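Stedness Cemetery Association
Minutes of the June meeting

The meeting was called to order at 7 p.m. by Fathima Rathnayake, chair. Minutes of the last meeting were approved as mailed.

Memorial garden. Ellery Monument returned a price for the new name wall by the east gate. The price covers footings and the first 16 plaques. Families on the waiting list will be written to before any order is placed. Motion to accept, seconded and carried, 2 opposed.

Obituary file. The library has asked whether it may copy our scrapbooks of death notices for its family history shelf. Members agreed, provided the scrapbooks do not leave the building. Notices from the Wonholm side of the county are still missing for several years. Anyone with clippings at home is asked to bring them in.

Office computer. The burial index is to be moved off the old machine before fall. A paper copy of the plot map will be kept in the safe. No spending was approved under this item.
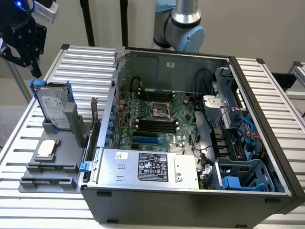 Desktop computer with the side panel off, motherboard in view.

Graveside services. Vornach Funeral Home asked for a later closing time on the north gate during summer. After discussion the gate will stay open until 8 p.m. through August. Funeral directors will be told by letter. Tent stakes are not to be driven within two feet of a marker.

Flowers and decorations. Some 17 wreaths left from winter were removed from section C. The sign with the removal dates has faded and will be repainted. Glass containers are still not allowed.

Other business. A question about the leaning stone in the Ellery plot was held over until the family can be reached.

Adjourned 8:25 p.m.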